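Re: [backdrops] gray or a color behind small stuff?

March 28, 2022

Tamsin Mercado wrote:
> I've had plain gray up for 20 weeks and everything I set in front of it
> looks like a tax form. Has anyone gone to a color and stuck with it?
> Mostly I shoot dark things, if that matters.

Hi Tamsin, yes! I went teal-green and I'm staying there. I fought it for ages (Desmond kept telling me to just try it, and I kept buying more gray), but dark brown and dark gray stuff used to sink right into the old background and now the edges hold up. It's a calm color too — I can look at it all afternoon and not get tired of it.

Mine is smooth, no pattern, and I let it fill most of the picture. I think that's half of why it works. The mottled one I got from Caltora drove me nuts. 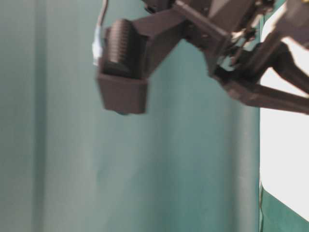 1. Color
Get a sample before you order. I looked at 6 and the one I liked on the screen was way too minty in person.

2. Light
Watch for green creeping onto anything white. I set my white balance with the backdrop out of the way, then bring it back in.

3. Creases
Store it rolled. I folded mine exactly once — never again.

Let me know what you pick!
Xiomara

Comments

Paloma: Sold on teal. Does it work for brass?

Mei Doucet: I use one close to that for brass and love it.

Recent in this list
Getting lint off dark plastic
Gutura clamps, worth it?
Rolling tubes, 26 inch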